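Search this repository Go to file

# Wamwood Place Names

A list of old and new place names from the Wamwood valley, collected from parish maps, land sale papers and talks with people who live there. Last changed: February 27, 2026.

## What is inside

- `names.csv` - one row for each name, some 3,000 rows
- `sources.csv` - the maps and papers where each name was found
- `notes/` - longer remarks in plain text, when a name has a story

The columns in `names.csv` are `name`, `older_form`, `kind`, `sheet` and `source_id`. The column `kind` has 32 possible values (field, ford, mill, lane and so on). Please do not add new ones without opening an issue first.

## How the names were collected

We started with the map sheets of Skokska, and after that we did Plokardale. Each sheet was read by two people separately. When they did not agree on a spelling, both forms were kept and the row has the mark `unsure`. Handwriting is the main difficulty. The letters n and u look the same on most of the older sheets, and a long name is often broken by a river or a road.

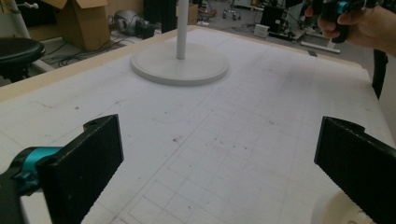 Ignacio Farm should be listed under Skokska and not under Plokardale, wrote Plokardale Walkers in the issues, as the border was moved when the new bridge was built and the older sheets are wrong on this. We have now put both places in the row, with the older one in `older_form`. If you know of similar cases, please tell us the sheet number.

## Known problems

- Field names are much better covered in Skokska than in Plokardale.
- Accents were lost in version 2 and are back from version 3. Please do not mix the two files.
- Some names are spoken only and were never written. Their spelling is our best guess.

## Use

You may use the list for any purpose if you mention the source. For a printed map, please check the rows marked `unsure` before you print - we can not promise that they are correct.

The next sheets are planned for September. Corrections are welcome at any time, also small ones.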